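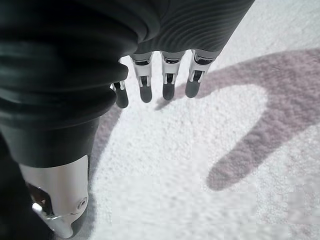 # O pão da cantina e a reação de Maillard: relatório de projeto

## 1. Porque escolhemos isto

A proposta inicial era estudar a fermentação do iogurte. Mudámos de tema em abril, quando o iogurte do grupo ao lado ganhou uma cor que a professora pediu para não registarmos. Sobrou-nos o pão, que é barato e, em caso de fracasso, ainda dá torradas.

A pergunta ficou assim: a que temperatura do forno a côdea escurece o suficiente para parecer pão de padaria, sem saber a carvão?

## 2. Um pouco de teoria

A reação de Maillard dá-se entre açúcares redutores e aminoácidos, e acelera bastante acima dos 140 °C. Não é a mesma coisa que a caramelização, embora metade da turma (e, até março, a totalidade deste grupo) usasse as duas palavras como sinónimos. Enquanto a superfície da massa tiver muita água, a temperatura custa a subir e o pão fica pálido.

## 3. Método

Cozemos 27 pães pequenos, de massa igual, em três séries: 180 °C, 200 °C e 220 °C. Gastámos 2,859 kg de farinha, valor que a balança apresenta com uma confiança que o resto do equipamento não merece. O forno é o da cantina, disponível a partir das 15h30.

A cor foi avaliada numa escala de 1 a 5, por comparação com cartões pintados por nós. Quem avaliava não sabia a temperatura de cada série, exceto na primeira tarde, em que alguém a escreveu no tabuleiro.

## 4. Resultados

| Temperatura | Cor média | Sabor |
|---|---|---|
| 180 °C | 1,8 | "Pão de hospital" |
| 200 °C | 3,4 | Bom |
| 220 °C | 4,6 | Bom por cima, discutível por baixo |

Os 200 °C ganharam nas provas. A série dos 220 °C teve defensores fervorosos, todos do mesmo grupo de amigos.

## 5. Limitações

O termóstato do forno tem opiniões próprias e não tínhamos termómetro independente. A porta foi aberta mais vezes do que o protocolo previa, quase sempre por fome. Repetiríamos a primeira série, desta vez com o tabuleiro limpo de anotações.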